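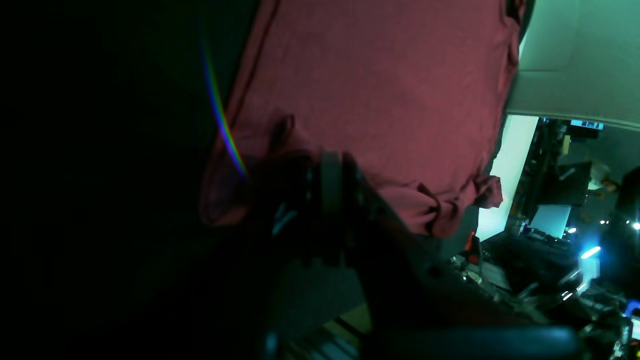
What happens to a T-shirt once it has been handed in at the Dutside clothes exchange? It is shaken out, looked over at the seams, folded and put on a shelf by size, ready for whoever would like to take it home.

That, at any rate, is how it has worked since the exchange moved into the old Hamer drapery in February, and those who have been in on a busy morning will know that the folding takes up far more of the day than anybody had bargained for. People arrive with bags from before the doors open, and by eleven o'clock the heap of tops waiting to be dealt with can be as high as the table it sits on.

So it was a very good idea, we think, to make an event of it. The exchange held its first folding morning this month, open to anyone who cared to come, and 32 people did, among them a family of four who had only stopped to ask the way to the swimming baths and stayed until lunch. They were given a cup of tea, a place to work and a share of the heap, and by the time the kettle went on for the last time 620 garments had been sorted, folded and shelved.

The morning was led by Yupin Klinhom, who spent many years in the linen room of a hotel in Bragança before she settled in Dutside, and who can fold a shirt in the time it takes most of us to find the sleeves. She is a patient teacher, and a firm one.

"Everybody begins with the sleeves, and I always ask them to leave the sleeves alone for a moment," she said. "Find the side seam first. Hold the shirt up by the shoulders and let it hang, and give it one good shake. Then lay it face down and smooth it from the middle out to the edges with the flat of your hand. If the side seam is straight, the rest will be straight."

She likes to work on something with a bit of nap to it, a towel or a blanket, and she was asked about this more than once. On a polished table top, she explained, a cotton shirt slides about and the first fold has opened again by the time you come to the second. On a towel it stays where you put it. Several people who had been folding on the kitchen worktop for most of their lives went rather quiet at this, and one or two were heard saying they would try it at home that same evening. 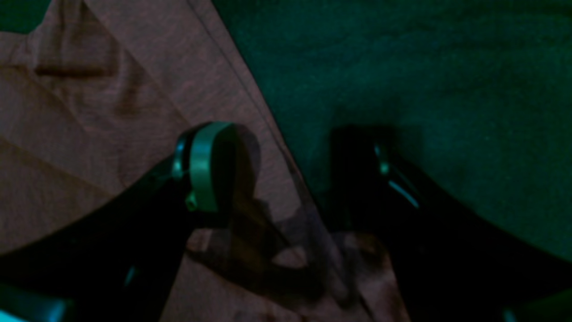 A rose-coloured top with its long edge laid straight, still to be smoothed.

After the smoothing comes the fold itself, and there was some lively discussion of that too. Mrs Klinhom's way is to bring one side in to the middle, lay the sleeve back on itself so that it runs down the length of the shirt, do the same on the other side, and then fold up from the hem in thirds. Tapio Vainio, who looks after the shelves at the exchange and has strong feelings about how they look, would much prefer halves, as the piles stand squarer and the neck label ends up at the front where people can read it. They agreed in the end that adults' shirts should be done in thirds and children's in halves, and a note to that effect has been pinned up by the door — though we noticed both of them quietly refolding one or two of the other's when they had a spare minute.

Jersey tops gave the most trouble. They are soft, they stretch, and after a journey at the bottom of a carrier bag they tend to come out in a twist, with one sleeve wound into the body and the hem rolled up on itself. Mrs Klinhom's advice was not to tug. Put a hand inside, find the far shoulder and draw it out gently, and the twist will mostly undo itself. Deep creases can be left alone if the shirt is going on a shelf, where the weight of the pile will do a good deal of the work, but anything going on a hanger should have a quick going-over with the iron.

There was also a word about checking. A top that has come unstitched along the side is not sent away but goes into the mending basket beneath the window, and 7 were put there during the morning, most of them needing no more than a few inches of thread. Anything too worn to be mended is cut up for cleaning cloths. Dark reds and deep blues are kept in a pile of their own until it is known whether they have been washed before, a habit which came in after an unlucky afternoon with a load of white school shirts in the spring and which has been kept up very strictly ever since.

Lunch was soup and rolls from Carnivum, the café two doors down, whose owners also lent the long benches. Those who had come for an hour and been there for three were glad of the sit-down, and a good many of them went home with something from the shelves as well, which is just as it should be.

Mr Vainio told us he had been hoping for a dozen people and had only put out twelve cups. "We were washing up all morning," he said. "I didn't mind a bit. I have never seen those shelves so full or so tidy, and I went back in after we had locked up just to have another look at them."

The exchange would like to reach 1,000 garments on the shelves before the weather turns and people begin to want their jumpers, and a second folding morning is already being planned, with more cups. Mrs Klinhom has offered to show how to fold a fitted sheet, which drew a small cheer when it was announced and will, we suspect, bring in a fair number of people who have never set foot in the place before.

Clothes can be left at the side entrance from nine in the morning until noon. Tops, trousers, skirts and children's things are all welcome, clean please, and in a bag that you don't need back. Shoes cannot be taken for the time being, as there is still nowhere to put them.

32 shares
7 comments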